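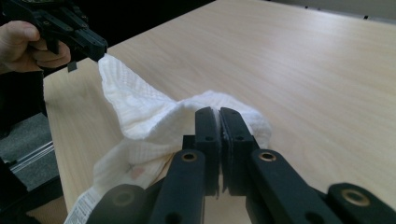

The laundering and folding strand of the Dresska household skills program continued through the second quarter of the grant in line with the work plan agreed with the Vergara Fund. Activity in this period centered on small linens: dish towels, napkins, pillowcases and bath cloths. White cloths with a fine waffle texture, of the kind lying on the light wooden table, remain the most demanding item in the set. They bunch easily when lifted by one corner, and a faint pinkish stain such as the one near the printed label must be recorded on the intake sheet before folding begins. The revised sheet, in use from February, now has a separate line for this purpose.

A total of 435 folding sessions were completed against a target of 557 for the full grant year. The Brirkov site accounted for the larger share. Work at the Drallex site started later than planned owing to a delay in the delivery of shelving, and the shortfall there is expected to be recovered before the end of the next quarter.

The linen stock was reviewed in full. Some 65 items were withdrawn on account of worn hems or labels that could no longer be read, and replacements have been ordered within the approved supplies budget. Stained items that are otherwise sound stay in use, as the work plan calls for linens in ordinary household condition.

Spending is within budget on all lines except laundry services, where the supplier raised its prices. The program requests approval to move the unspent portion of the travel line to cover the difference. No change to the total award is sought.

Priorities for the coming quarter are the introduction of fitted sheets, the completion of four written folding guides, and a short review of storage at both sites.

Submitted by Ivana Godoy, Program Manager
Apr 4, 2025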